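Flokinitz Bench Arm
Tabletop arm for light chores and packing work

Sold by Matdale. Rental and purchase. Ask for Dorin Bratu in equipment sales.

Overview

The Flokinitz is a single arm with a two-finger gripper, meant for work that fits on a table. Customers ask us for it for two kinds of jobs: household tasks such as opening boxes, putting things away and moving cloths, and small shop jobs such as loading bins and closing them again. It does some of these well enough to be useful today. Others it does slowly, and a few we would not sell it for yet. The notes on this page come from our own bench in Innes, where Jhosep Muñoz ran the arm through the tasks customers bring up most.

What it can do now

Boxes with hinged lids are a good fit. The fingers are narrow, so they can take a lid by the rim and hold it up while a person fills the box. Over 478 lid cycles on the bench the arm missed its grip 26 times. Most of the misses came after the box had been bumped out of position between cycles. If you can keep the box in the same place — a strip of tape on the table is enough — you will see fewer of them.

Picking a rigid part from a known spot and setting it down in another is also reliable. A person does this faster. The arm is worth having when the job is dull, repeats all afternoon, and does not need to keep up with anyone.
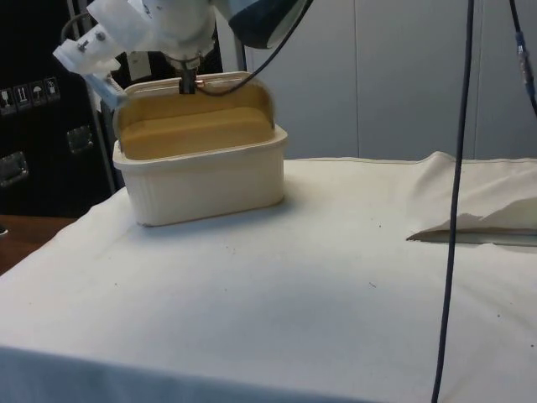
Gripper holding the lid of a ribbed white container by its top rim. Folded cloth at right.

What it does slowly

Cloth is harder. The arm can pick up a folded cloth and set it in an open box if the fold is thick and the edge faces the gripper. It will not reliably fold one. Our best folding routine takes 5 minutes for a hand towel, and the result usually needs straightening. Thin fabric slides between the fingers or comes up two layers at a time. We are working on this and will post an update when there is something to report.

Lids that snap shut are in the same group. Opening them takes a pull that can lift the whole box off the table, so the box has to be weighted or clamped.

What we don't recommend it for

Dishes, glassware, anything with liquid in it, and laundry straight from the dryer. We also turn down requests for unattended use in homes. Someone should be in the room with a hand near the stop button.

Setup

The arm needs a steady table and a clear area behind it for the cables. Lay a plain sheet over the work surface if your parts are shiny or the same color as the table. Leave slack in the gripper cable and run the arm through its full reach once by hand before turning it on, watching for places where the cable catches.

Teaching a new task takes most customers a morning. You move the arm through the steps, save them, and adjust the grip points on the screen. The Prarnico software is included and can store as many tasks as you have room for on the computer. A second set of fingers ships with every arm.

Rental

The shortest rental is 2 weeks. Bring us the task before you rent. Send a short video of a person doing it, along with one of the boxes or parts if you can spare it, and we will try it on the bench and tell you whether the arm can manage. Bench trials are run on Tuesday mornings and there is no charge for the first one.

Arms ordered now ship in December.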